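Filed under: Newsletter / Faith & Tradition / Looking Again

How many wise men?

The Kirnesstead church guide says three. It also says they were kings, that they rode camels and that they reached the stable on the night of the birth. I have been reading the second chapter of the first Gospel again in several translations and can't find any of it.

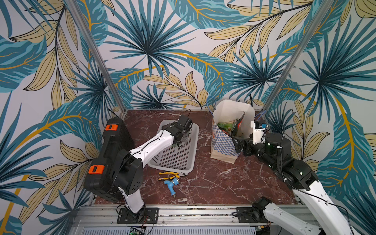 Words: the editor, Plenholm Bible Reading Circle

I should say how this began. Our group went over to Kirnesstead in November to hear a talk on the Nativity in church art, put on by the Jesmont Fellowship, who have been running these talks for a few winters now. The talk was pleasant and the hall was warm. But the speaker kept saying "as the Bible tells us", and I kept finding that I had a Bible on my knee which told us something else.

Take the number first. The Gospel speaks of wise men from the east, in the plural, and stops there. There are three gifts, gold, frankincense and myrrh, and at some point somebody decided that three gifts meant three givers. It's an easy step and it may even be right. But two people can bring three presents, and so can a dozen. Some of the early paintings in the Roman catacombs show two visitors, and one shows four. Eastern Christians, in the Syriac tradition especially, have often counted twelve. The speaker knew about the twelve and called it "a later exaggeration". Later than what, I wanted to ask. The three isn't in the text either.

Then the crowns. The Greek word is magoi, and it covers a good deal of ground: Persian priests, star-watchers, interpreters of dreams and, less politely, magicians. The same family of words turns up in the Acts of the Apostles for a sorcerer, and it isn't meant kindly there. What it doesn't mean is kings. In the oldest pictures the visitors wear soft pointed caps and trousers, the dress a Roman would have recognised as eastern. The crowns come in much later. The idea behind them is older, and seems to lean on Psalm 72, where the kings of Sheba and Seba offer gifts, and on Isaiah 60, where kings come to the brightness of a rising light. Isaiah 60 also supplies the camels, and mentions gold and frankincense, so you can see how a preacher with a good memory would put the passages side by side.

I have no quarrel with reading one part of scripture by the light of another. Christians have always done it. My quarrel is with forgetting that we've done it, and then telling a room full of people that the result is what the Gospel says.

The Jesmont handout is worse than the talk was. It runs to 272 words (I did check, on the bus home) and gives six Bible references, of which one is to the wrong chapter and another is to a verse that has nothing in it about visitors of any kind. It states that the three kings stood for Europe, Asia and Africa. That is a real tradition and a long-lived one, and a great many altarpieces make no sense without it. It belongs to the Middle Ages. The handout has it as "the Gospel writer's intention", and I would like to know how anyone found that out.
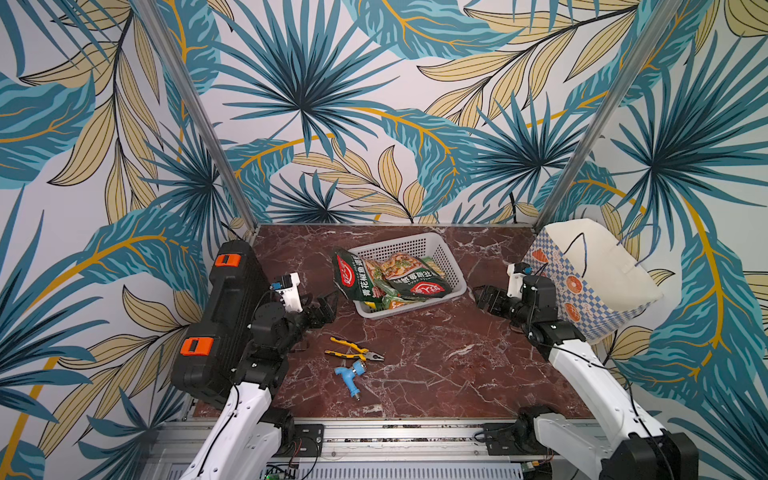 Now the stable. Here I expect letters. The manger is in the third Gospel, with the shepherds. The wise men are in the first, and what they enter is a house. "And when they were come into the house, they saw the young child." Look at that again, too: young child. The Greek is a different word from the one the third Gospel uses for the newborn in the manger, although it would be wrong to build too much on it, as the word can be used of a baby of any age. More to the point is the order to kill the boys of Bethlehem, which covers those of two years old and under, "according to the time which he had diligently enquired of the wise men". Plenty of readers have taken this to mean that the star had first been seen a good while before. Others think the king was simply making sure. I lean to the first view, and wouldn't put money on it.

So a Nativity set with shepherds on the left and kings on the right is two books in one box. People tell me everyone knows this. I don't believe everyone does. I asked at our own Sunday meeting, and the first answer I got was that the innkeeper showed the kings in. There is no innkeeper in either Gospel. He is another one we put there ourselves, along with the donkey.

A few members have pointed me to the Siu study notes, which are free and which several groups in the district have started using. I have mixed feelings about them. They are careful about the number and the crowns, and the page on the word magoi is better than anything I could write. Then on the next page they explain the star as a meeting of planets, with a date, as if the matter had been closed. It hasn't been. There are at least three natural explanations doing the rounds (planets, a comet, a new star) and each has trouble with a star that goes ahead of travellers on a road going south and then stops over where the child was. Planets don't stop over houses. If you take the verse as it stands it is describing a wonder, and if you don't, you are better off saying you don't know what is behind it. I'd sooner have either of those than a tidy chart.

There is also the matter of the bones. The great shrine at Cologne is said to hold the remains of the three, brought there from Milan in the twelfth century, and brought to Milan before that from Constantinople, or so the story goes. One reader wrote after my last piece to say that the relics prove the number. I can't follow this. If a church had come by the bones of three persons and believed from the start that there were three magi, then three is what it would say it had. The shrine is a wonderful piece of goldsmith's work and people have prayed there for centuries, and I would not laugh at any of them. It just isn't evidence for how many people knocked at a door in Bethlehem.
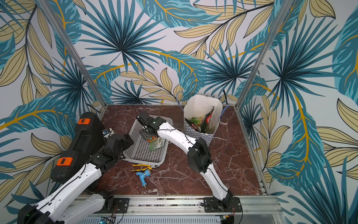
What would I like to see done? Not a lot. The Kirnesstead guide is due for reprinting, and they had almost 200 of the old ones left on the table by the door when we visited, so there is no hurry. One sentence would be enough: "The Gospel does not say how many there were; the Western church has usually said three." I would leave the carol alone. It's a good carol and children like the tune, and if we start taking the extra material out of carols we'll be humming most of December.

I'm less easy about the children's play. The Jesmont people are proposing a shared one for both villages, and the draft script has the kings arrive before the shepherds have finished speaking. I was told that it saves time on costume changes. Fair enough. But the draft also gives the first king a line saying he has left his throne and his palace, and that line will be in those children's heads for the next sixty years, as it has been in mine. Could he not have left his books and his star charts?

Members who want to do the reading for themselves should take the whole second chapter in one sitting, then Psalm 72, then Isaiah 60, and after that the opening of the third Gospel up to the return to Nazareth. Write down who is in each one. Please don't use the little summary at the top of the page in some study Bibles, since mine says "The Visit of the Kings" in bold type over a passage where the only king mentioned by name is the one the visitors are told to avoid on the way home.

We'll talk it over at the next meeting, 7.30 as usual, in the small room. The Jesmont speaker has been invited and has said yes, and I am told will be bringing slides.

Page last updated: November

Plenholm Bible Reading Circle Newsletter | Contact the editor | © Plenholm Bible Reading Circle | Back to top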